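Zundura hands: upkeep FAQ

Bench 2, Fluvville workshop. Last changed 15 October 2023 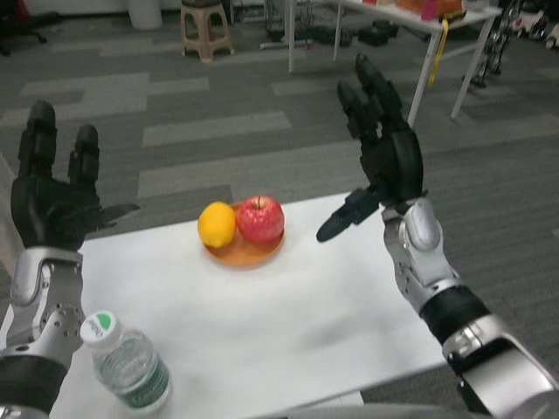 Both hands up over the fruit plate, head camera view.

How often do the wrist screws get checked?
Every 247 hours. Silver part only, leave the rounded covers on.

One finger lags behind the others. Broken?
Probably not. Re-run the zero routine, hand open, then try again. Still lagging = tendon. Log it and stop.

Can I use threadlock?
The blue one, tiny drop. Never on the thumb, we had to drill one out in January.

What goes on the table for the grip test?
Lemon and apple on the round plate. Lemon first. Swap the fruit when it goes soft, soft fruit gives daft readings.

When do the fingers get replaced?
At 2000 hours, or sooner if the tips go shiny. Left hand is on almost 3966 cycles since it's last set, right hand has fewer.

Where are spares?
Rivadeneyra cupboard, top shelf, part 133. Zirkham do the wrists but allow three weeks.

Can I move the head camera?
No. If it gets knocked, recalibrate before you do anthing else.

Who do I ask?
Xiaoyan Shao, mornings best.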